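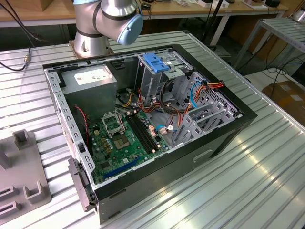
Elaheh Nouri wrote in to ask whether it's worth pulling an old tower apart at all when a working used one costs less than a decent dinner. She has one in her hall closet, and her brother told her to put it out on the curb.

My answer is yes, if you have an afternoon and you like doing it. If you don't like doing it, take it to the drop-off in Zostumcombe and let them deal with it. I do like doing it, so I've been through a few of them this fall, and the black one is the latest.

I lay the case on its side with the panel off. Some people work with it standing up and I've tried that, but everything you want to get at is then facing sideways and screws fall down into the bottom of the case. Flat is better. The metal table with the slots in it is good for this except that small screws find the slots. I keep a jar lid next to me and put every screw in it the moment it comes out. There's a second lid for drive screws, which have a finer thread than the case screws on most of these and don't mix.

Order matters less than people say. I do the CPU first on some machines and the drives first on others. On this one the processor is already out and the socket's retention frame is flipped up. If you leave a socket like that open, be careful what you drop. Most of the newer ones have the contacts in the board itself, very thin and easy to bend, and a bent one is miserable to fix. I did it once with a sewing needle and a magnifier and the board booted, and then it quit a week later. I don't know if that was the pins. Now I close the frame again if I'm going to walk away for any length of time, and if I have the plastic cover I put that back on too.

The thing I like in this case is the blue plastic latch on the drive cage. Anything a manufacturer makes a bright color is usually something they expect you to touch, and it helps when you're new to a case. The older Benby towers I used to work on had no colored parts at all and you found the releases by pressing on things until one gave.

Cables are where I lose time. The power supply leads come across the middle of the case in a bundle, orange, red, yellow and black, and they lie over whatever you need next. I unplug all of them from the drives and the board before I touch anything else, then fold the whole bundle back over the power supply and hold it with a twist tie. SATA cables are simple. Pull on the connector, never the wire. If it has a metal clip, squeeze that first. I broke the plastic off a drive by forgetting the clip, and the drive was fine otherwise, which made it worse.

Brijesh Kaushik told me he labels every cable with masking tape before he unplugs it. I used to do that. After enough of these you know where they go, and the ones you don't know, such as the little front panel leads for the power button and lights, have tiny print on the plugs. Write those down on paper. The print on the board is too small for me without glasses.

Memory comes out easily. Push the clips down at the ends of the slot and the stick lifts itself. Going back in is where people have trouble, because it takes more force than feels right. There's a notch and it only goes one way.

Dust: take the case outside. I used canned air in the house in April and regretted it. A soft paintbrush does most of the work anyway, and I hold the fan blades still with a finger while I brush them.

As for what it's worth, I kept a list this year. I've spent $144 on used machines and parts, and $18 of that was one bad power supply from Kimine that I should have sent back. What I've got for it is 7 working computers, most of which went to people I know. One went to Walid Nassar, whose kids use it for homework and games. I don't count my time. If I did, Elaheh's brother would be right.

Two things I'd tell her before she starts. Unplug the tower from the wall and then press the power button once to drain what's left. And don't open the power supply itself. There's nothing in there you need, and it can hurt you even when it's unplugged. If it's bad, replace the whole unit. It's four screws on most of them.

She should also get the drive out before anyone else gets the machine, no matter what she decides. Even if the rest goes to the curb, take the drive and put it in a drawer.

I still need a thermal compound that isn't dried up. The tube I have is from Dehghan and the tip has gone solid. I tried warming it in a cup of water and got a little out, mostly clear oil. If anyone has a brand they like that comes in a small tube, leave a comment. I don't need a lot of it.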